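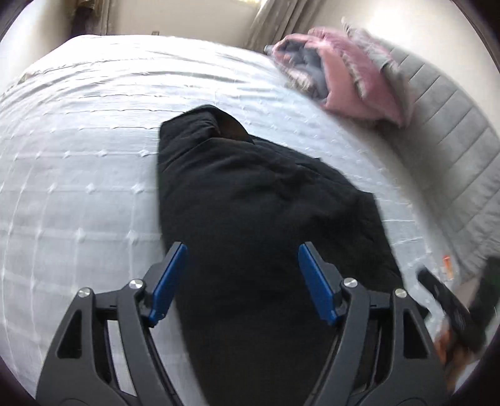 Category: Home & Fabric Care

Why Black Clothes Stop Being Black

Black is the hardest color to keep. A white shirt that loses a little brightness still reads as white, and a blue one passes for a slightly different blue. Black has only one direction to go, and the eye is very good at spotting the change, especially at a collar or seam where faded cloth sits next to cloth that has been protected from wear.

Most of what people call fading is two separate problems. The first is dye loss, in which color leaves the fiber. The second is surface abrasion, in which the dye stays put but the fiber around it breaks into short, fine ends. Those ends scatter light, and scattered light looks gray. The two problems often show up on the same garment, but they call for different treatment.

Dye loss depends on how the cloth was colored. Cotton is commonly dyed black with reactive or sulfur dyes. Reactive dyes form a chemical bond with the fiber, and what comes out in the first few washes is mostly dye that never bonded. Sulfur dyes cost less and cover well, but they sit less firmly and give way quickly to chlorine bleach. Polyester takes disperse dyes, which are held inside the fiber and leave slowly under normal home washing. A blend may use two dye types at once. If the cotton half loses color faster, the whole cloth shifts toward brown or green.

Abrasion is mechanical. It happens in the washer when cloth rubs against cloth, and more so in a small load of mixed weights, where a pair of jeans works like a file on a knit top. Knits suffer more than tight weaves. Turning a garment inside out does not reduce the rubbing, but it moves the damage to the side that does not show.

The fabric care lab at Betside, a small testing shop in Cuvbridge, ran a home-laundry comparison last year using black cotton jersey from the mill at Bugti. Identical panels were washed on a warm normal cycle or a cold gentle cycle, then dried on a line or in a tumble dryer. Color was read with a spectrophotometer before the first wash and again after 11 cycles. The panels washed warm and tumble dried changed the most. Those washed cold and line dried changed the least. The warm, line-dried panels came closer to the second group than the first, which points to the dryer as the larger cause in that cloth.

Under magnification, the tumbled panels had a dense layer of raised fiber. The lab then treated 2 of them with an enzyme wash that trims loose cotton ends. Both read darker afterward with no dye added. Cellulase, the enzyme in question, is found in some household detergents and works only on cotton, linen and similar plant-based fibers. It also removes a little material each time, so heavy use will thin a light knit.

Detergent residue is the third thing to check. Powder that does not dissolve in cold water leaves pale streaks along folds, and hard water can leave a mineral film that dulls the whole surface. A plain rinse removes the first. The second may need a laundry product made for hard water. Neither is permanent, and a garment should be rinsed before anyone decides that it has faded.

Over-the-counter dye can restore cotton and rayon but has little effect on ordinary polyester, and most seams are sewn with polyester thread. Nendasex, a redyeing service that takes garments by mail, lists a minimum fiber content of 200 grams per order and turns down anything with a water-repellent finish. Its workers strip residue before the dye bath — a step home dyers tend to skip — and rinse 8 times after it.

Light does the rest. Cloth left on a sunny line will fade on the exposed side, usually at the shoulders first. Drying in shade takes longer and costs nothing.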